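Ticket 464 - Wrist tag pose jumps in sim when hand is swapped
Status: open, waiting on reporter
Component: Prulteo sim bridge / tag tracker
Reported by: Leonora Magbanua

We are comparing two hands on the same arm in sim before buying either one. The Greten two-finger gripper runs clean. With the Olmedo hand loaded, the tracked pose flips by up to 4 degrees between frames, arm parked, nothing commanded.

Steps
Load the cell, select the Olmedo hand, start the tracker, leave the arm at home. Flips show up in the log within the first minute.

Tried so far
- Restarted the bridge. No change.
- Swapped the Harusard controller profile for the stock one. No change, so I put it back.
- Turned off finger collision. No change.
- Raised the arm at home. Fewer flips, still there.

Log, same camera, same run length:
Greten: 751 poses, 0 flips
Olmedo: 578 poses, flips throughout, remaining frames dropped as "partial tag"

Reply from support, 2:40 pm
The dropped frames are a separate thing from the flips. Please send one render from the tracker camera with the arm at home.

Leonora, 3:15 pm
Attached. Home pose, default lighting.

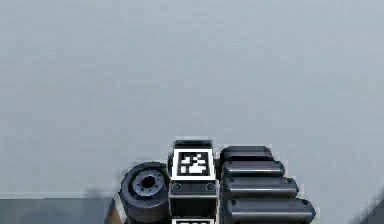 Render: L. Magbanua, Prulteo sim, tracker camera

Upper tag on the palm block is all in view. Only the top strip of the lower one is, so I assume that is your "partial tag".

Reply from support, 4:05 pm
Agreed on the lower tag. Tilt the camera down or take that ID out of the bundle, then rerun with the upper tag only. If it still flips, check the tag size in the Olmedo config against the model and post both values.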